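One Cup for Black, One for Blue

By Ga-eun Heo

The desk drawer at the Kolldale branch of Mohammadi, a bookkeeping firm, used to hold 40 pens. Most of them didn't write. When Oddur Þorgeirsson took over the front office in November, he tipped the drawer out onto a sheet of newspaper and tested every pen on the back of an old invoice. The ones that skipped went in the trash. So did the caps with no pen to go with them.

Þorgeirsson spent years in the stockroom at Sillholm, a stationery wholesaler, where he handled more than 1,000 pens on a normal day. He has firm views about storing them. Drawers are bad, he says, and trays are only a little better.

"You want to see the pen before you reach for it," he says. "If you have to dig, you'll take somebody else's."

His answer is the plain mesh cup. Dust falls through to the bottom, where a damp cloth picks it up. Ballpoints can stand either way up. Gel pens he stores tip down, and felt tips he lays flat in a shallow box.

The sorting goes by ink color. Forms that get scanned are filled in with black, and signatures are done in blue, so the two are kept apart. Scissors, rulers and highlighters live elsewhere. Pencils are a separate argument, and he and the morning staff have not settled it.
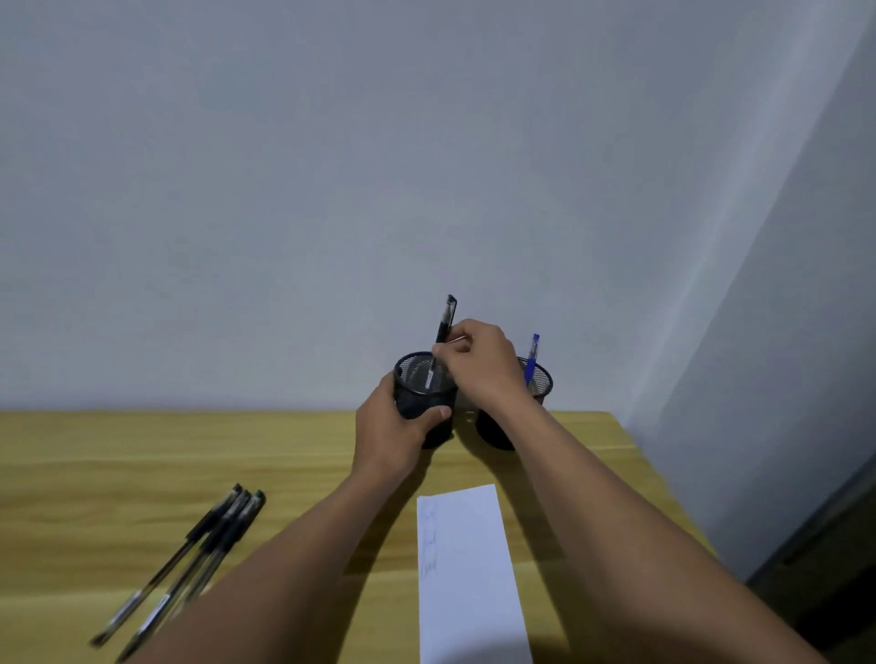
A black pen goes into the left cup. The blue has the other one.

At home, he suggests starting with the pens by the phone, then the kitchen, then coat pockets. Anything that won't draw a clean line after a few scribbles should go. Refills are worth buying only for a pen you like.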